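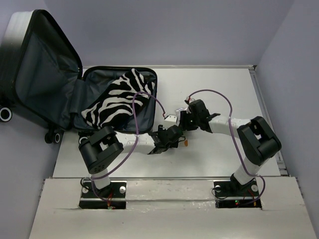

Dmytriv

May, started 9.40, Kivdale bench

Suitcase day again. The total stood at 1,345 episodes when I switched on (that's everything in the Domstead set, not only the suitcase ones) and I wanted another 70 before going home. Got there, just, but a few of them want looking at before anyone trains on them.

Layout is suitcase on the left, lid up, lower half flat on the table, both arms working from the front ledge. Zebra cloth in the case. I do like the zebra cloth for this! The lining is so dark that anything navy or black just sinks into it on the overhead view, and you spend the whole afternoon scrubbing through recordings wondering whether that's a sock or a fold. The stripes you can always find. I worry a bit that the policy will learn "stripes = the thing to grab" and nothing else, so next session I'll swap in something plain and put up with the squinting.

Most of the time went on the two-handed stuff to the right of the case, where one gripper brings a small thing over and the other one meets it. I'm still bad at this. My hands want to come together much faster than the arms like, and then I stop dead with the tips nearly touching and creep in, and the creeping all ends up in the data. Did a batch with long hesitations, got cross, had tea, did a batch without. The second batch is far nicer to watch. I've kept the first lot but tagged them "slow", so whoever does the filtering can decide. My vote is to drop the very worst ones and leave the rest in, because a bit of dithering near contact is probably no bad thing for it to see.

Episode length: I've capped it at 30 seconds. Longer than that and I've usually fumbled and gone back for a second try, and then it's really two episodes glued together. If I fumble early I carry on and tag it "retry". If I fumble late I bin it. Urner keep everything and sort it out afterwards, and maybe they're right, but they've got more disk than we have.

Cables. The purple ones were all right today once I'd given them more slack, though the left one goes over the case in a big arch and crosses the cloth on the overhead view. I had a go at routing it round the back and the elbow pulled on it straight away, so back over the top it went. It'll be over the top at test time as well, so I'm leaving it.

Wrist cameras next. I went through a handful at lunchtime, and the white table is the trouble as usual - exposure is set for the middle, and the middle is nearly all table.

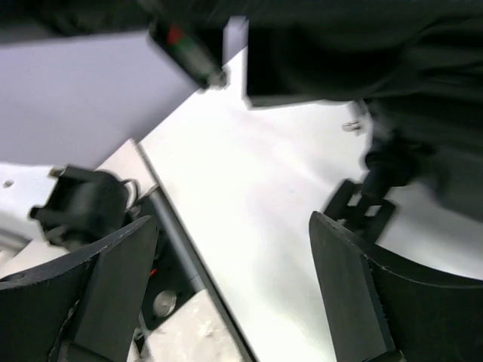
Wrist camera. Tabletop nearly washed out between the fingers, parts further back out of focus.

You can see the fingers fine, and the worn seams on them, but the surface is so bright that a small pale object would more or less vanish. Brought the exposure down a step after lunch. It helps with the table and makes the dark parts muddier, so no clear winner yet. Would a matt grey mat be cheating? I don't think so, as long as some of the set is still on bare white. Going to ask the Domstead lot before I change the table, since they compare against the old recordings.

Bad ones: 3 episodes where the overhead and wrist streams had drifted apart. All of them came straight after I restarted the recorder without waiting for it to settle. Deleted those and redid them, so the 70 are 70 good files. Please, if you restart it, wait until the log goes quiet before you press record. (I am mostly writing this to myself.)

For next time
plain cloth instead of zebra
move the case a bit between episodes, I got lazy and left it in one spot all morning
wipe the table, there are smudges over on the right
finger pads - the seams look scuffed to me, check what we've got in the drawer
try the lower exposure on both wrists

Copied to the Kivdale drive at 5.15, second copy still running when I left.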